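**Cerkora Rack Planner 2**

Cerkora is the planning layer of the Clista control stack. It takes hand-held gripper demonstrations of tube handling and returns collision-checked paths for one or two arms. Steel and plastic racks are both supported – each needs its own grid file.

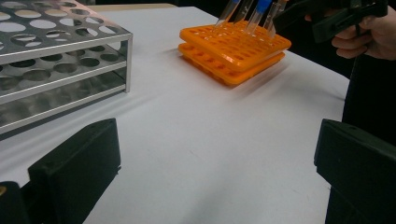 Grid files are plain text and list hole pitch, tier height and approach angle. The planner rejects any grasp that closes on a neighboring tube. A typical task model trains on 300 demonstrations; the shipped library holds over 2,000.

- Replan time: 63 ms
- Input: pose stream, wrist video
- License: per workstation, updates through May

Integration requests go to Divya Amin.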